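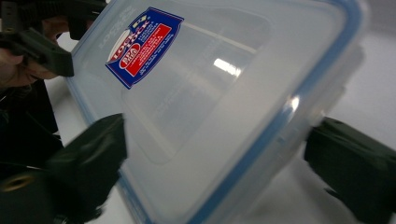

Food Storage – Gallery

Troslow is a small kitchen supply store with one long wall given over to food containers. The wall was rearranged this month, and this page goes with it. Yichen Xie wrote the captions and Ottmar Kuhlmann checked them against the shelf. Last updated Saturday, September 16, 2023.

Clip-on and press-on lids are on the left side of the wall, glass is on the right, and the big tubs for flour and rice are on the bottom shelf. Prices are on the shelf edge and are not repeated on this page.

Large container, clear frosted body
Flat lid with a blue silicone rim. The label is still on the lid, red with a blue border, and the oval badge seems to say "BIG SIZE." The middle of the lid has a raised rectangular panel.
Shelf number 127.

Notes on lids and seals

Wash a silicone seal by hand the first time and let it dry flat. If yours lifts out, use the handle of a teaspoon to ease it up at one corner. A knife will nick it. Press it back in starting at the corners, then run a thumb along the straight sides.

Paper labels come off more easily before the first wash. Warm the label with a hair dryer on low, peel slowly, and rub off what is left with a little cooking oil. Wash the lid afterward or it will stay slippery.

Tomato sauce stains most plastic. We keep one box for sauce at home and let it go orange – the others stay clear that way.

Store boxes with the lids off if you have the room. Lids stand upright in a file rack, and the boxes go one inside the other.

Still to come

The Pfeiffer glass dishes and the Endano bread boxes will be added in October. The Pliklow jars are out of stock in the 200 ml size, and the larger ones have been moved to the end of the aisle next to the scales.

Replacement seals are kept behind the counter. Bring the lid with you, or measure the long side and the short side and write both down. Ask for drawer 2.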